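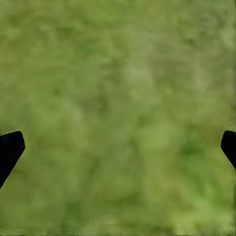 Mottled green surface, computer rendering. 

FOR IMMEDIATE RELEASE

County Clerk Certifies Petition on District Elections; Board Takes Up Ballot Wording Tuesday

CALAR – The Tilano County Clerk's Office has certified a citizen petition that would change how members of the County Board are elected. The petition carried 3,737 valid signatures, enough to place the question before voters under the county charter.

The Board will meet Tuesday at 7 p.m. in the main hearing room of the Bellini Building to adopt the ballot wording. Under the charter, the Board does not decide whether a certified petition goes on the ballot. Its role at this stage is limited to approving the title and summary that voters will read.

Board members are now elected at large, meaning that every voter in the county votes on every seat. If the measure passes, the county would be divided into districts, and voters in each district would elect one member. The Board chair, now chosen by the members from among themselves, would still be chosen that way.

"The signatures were checked against the voter file under the same procedure we use for any petition," said County Clerk Viola Piras. "My office takes no position on the measure. Our job was to find out whether the petition met the requirements, and it did."

Staff rejected 289 signatures during the review. The most common reasons were that the signer was not registered in Tilano County, that the signer's address did not match the registration record, or that the same person had signed more than once. Petition sponsors have been given a list of the rejected entries by page and line number. The rejections did not affect the outcome.

The measure would not shorten the term of any sitting member. Seats would move to district elections as the current terms end, beginning with the two seats that expire first. Members elected at large before the change would continue to represent the whole county until their terms are over.

District lines are not part of the petition. If voters approve the measure, the Board would be required to adopt a map by ordinance after holding public hearings in different parts of the county. The map would have to follow existing precinct lines wherever possible. Tilano County has 18 precincts, and the petition language says that a precinct may be split only when needed to keep district populations close to equal.

Board Chair Fiorella Greco said the meeting will be limited to the wording of the title and summary.

"People have strong views on this, and there will be time for them before the election," Greco said. "On Tuesday we need to settle on language that says plainly what a yes vote does and what a no vote does. I would ask speakers to help us with that."

The county attorney's office has prepared a draft title and summary. Both are available at the Clerk's front counter and in the agenda packet on the county website. The draft summary states the current method of election, the proposed method, and the effect on sitting members. It also includes a statement that district lines would be drawn later. Any changes adopted by the Board will be read aloud before the vote.

Public comment will be taken at the start of the agenda item. Speakers may sign up at the door until the item is called. Residents who cannot attend may comment by phone through the county's Jeltel meeting line. The access number and code are printed on the first page of the agenda. Callers will be heard after those attending in person. Written comments received by noon on the day of the meeting will be given to members before the vote and entered into the record.

Once the wording is adopted, any registered voter in the county may challenge it in court as misleading or incomplete. The charter allows a short period for such challenges, and the Clerk's Office will post the deadline the morning after the meeting. If no challenge is filed, the wording becomes final and is sent to the printer with the rest of the ballot.

The Clerk's Office will mail a voter guide to every registered household in October. The guide will contain the full text of the measure, the title and summary, and one statement each for and against. Groups or individuals who want to submit a statement must file a notice of intent with the Clerk. If more than one notice is filed on the same side, the Clerk will give first preference to the petition sponsors for the statement in favor. The statement against will be assigned by lot.

Voters who have moved or changed their names should update their registration before the guide is mailed. Forms are available at the Clerk's Office and at all county library branches.

The Bellini Building is wheelchair accessible from the parking lot entrance. Requests for sign language interpretation or for materials in another language should be made to the Clerk's Office as early as possible before the meeting.

Media contact:
Office of the County Clerk
Tilano County
Bellini Building, Calar

###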